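McIntyre Would Like You to Stop Stacking Your Mugs

New dish rack guide from the housewares maker takes on the wobbliest corner of the kitchen counter

17 September 2020

McIntyre, the housewares company, today released The Mug Guide, a short free booklet about what happens to mugs between the sink and the cupboard. It runs to 17 pages, which the company admits is a lot of pages about mugs.

The booklet grew out of a survey carried out in August, when McIntyre asked 180 households how they dry their dishes. Of those, 79 percent said they owned more mugs than they could name a use for, and 37 percent had chipped at least one in the past year by balancing it on top of another.

"People will spend a weekend choosing a sofa and then dry their dishes like they're playing a party game," said Keegan Landry, who wrote the guide. "I have done it too. I miss that mug."

The main advice is simple. Mugs go in the rack upside down, one layer deep, with a little air between them. Big ones go in first. Handles should point somewhere you can reach without knocking over the neighbors. Anything that doesn't fit waits on the counter for its turn.

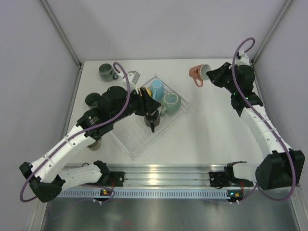 Do I need to buy a new rack to follow the guide?

Any rack that sits flat and lets water drain will do, and the one you already own is probably fine.

McIntyre does sell a rack, the Pelis, and would be happy if you bought it. The guide mentions it once, on the last page, in small type.

The Mug Guide can be downloaded from the McIntyre website or picked up in print wherever Pelis racks are sold. A follow-up on lids is planned, pending the author's recovery.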